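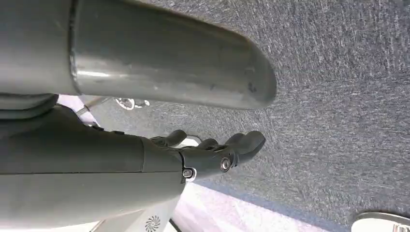
Is grey flecked carpet a sensible choice for a room people work in? It's a very sensible choice, as long as the pile is short and you accept that you'll never see a dropped screw again.

I've had one underfoot for years and I have opinions. Thread.

2/ The fleck is the whole trick. A plain grey carpet shows every crumb. Mix dark fibres with light ones and the crumbs just join in. Ours looks the same on the morning after hoovering as on the morning before, so you can imagine what this has done for morale among those of us who hoover.

3/ Low pile is what you want if anything in the room has wheels. I once worked somewhere with a deep cream carpet and office chairs. Moving from desk to printer was like pushing a pram across a beach. People stopped printing.

4/ Colour names. Ours came from a range called Millimus and the shade was "Strazds". The one next to it in the sample book was "Bena". I held both up to the window, then under the strip light, then against my trousers. They are the same grey. I chose Strazds with great confidence.

5/ Darmawan Ismail, who shares the room with me and paid for half, still thinks we should have gone for Bena. He says it was "warmer". It was a square of grey carpet the size of a paperback.

6/ Cost, as several of you asked last time: 1348 pounds for the carpet, 2239 with the fitting and taking up the old one. The old one was brown. I'd have paid extra to have it taken up while I was out.

7/ If you're doing it yourself, let the carpet lie in the room for a day or two before cutting. I know it's in the way. You will trip over it. It's still better than cutting it to the wall and then watching the wall move away from you.

8/ Underlay: buy a thin, firm one if you've got wheeled chairs or heavy kit on it. The squashy stuff feels marvellous in the shop when you bounce on it in your socks. Then you put a cabinet on it and the door won't shut.

9/ Right, stains. Blot. Don't rub. You've heard this before and so had I, and I rubbed anyway, and I now have a patch by the radiator that's slightly fluffier than the rest of the room. Visitors don't notice it. I look at it every day.

10/ For tea: cold water, white cloth, press, move to a clean bit of cloth, press again. Keep going well past the point where you're bored. A drop of washing-up liquid if it had milk in. Then clean water again to get the soap out, or it'll collect dirt and you'll have a grey carpet with a greyer bit.

11/ For coffee: same as tea but with more swearing.

12/ For ink: I put a mug tree over it.

13/ Someone will recommend Jelo, the foam in the tall can. It's fine. It smells like a swimming pool that has been to a wedding. Try it in a corner first and leave it overnight before you decide. Darmawan tried it in the middle of the floor, having reasoned that the middle was where the stain was.

14/ Hoovering a short pile is quick, but go over it in two directions. One way only and you're mostly giving it a parting. Set the head low, and if your hoover has a spinning brush, check the brush for hair and thread first. Mine had most of a scarf in it.

15/ Chair castors. The hard plastic ones will polish a little shiny crescent into the floor by your desk. Carpet castors exist and take ten minutes to swap. I did mine in September, having meant to do it since the carpet went down. The crescent remains, as a sort of plaque.

16/ Dents from furniture legs: lay an ice cube in the dent, let it melt, dab up the water, tease the fibres with a spoon. Works nicely on wool. On our tough man-made stuff it gave me a damp dent. A second go, with a bit of steam from the iron held well clear, did better.

17/ Static. Oh, the static. Dry winter day, short synthetic pile, rubber soles, metal door handle. Darmawan now opens the door with his sleeve pulled over his hand like a burglar. A bowl of water by the radiator has helped a bit, and I've only kicked it over twice.

18/ Finding small things. Put a torch flat on the floor and look along the beam. Washers, screws, earring backs and the little foot off your keyboard all throw a shadow. From standing height you might as well be looking for them on the moon. Do this BEFORE you hoover — I speak as someone who has been through the bag with a fork.

19/ Tiles or roll? We went for roll and on balance I'd go for tiles if I did it again. Ruin a tile and you swap the tile. Ruin a roll and you buy a mug tree.

20/ Either way, keep the offcuts. Ours are behind the filing cabinet. I've used one under the printer to stop it walking and another in the boot of the car, where it looks better than it does in here.

21/ Update for the person asking whether it's cosy. No. It's quiet, it's cheap to live with and you can kneel on it for a while before your knees complain. If you want cosy, buy a rug and put it on top. Darmawan has bought a rug. It's grey.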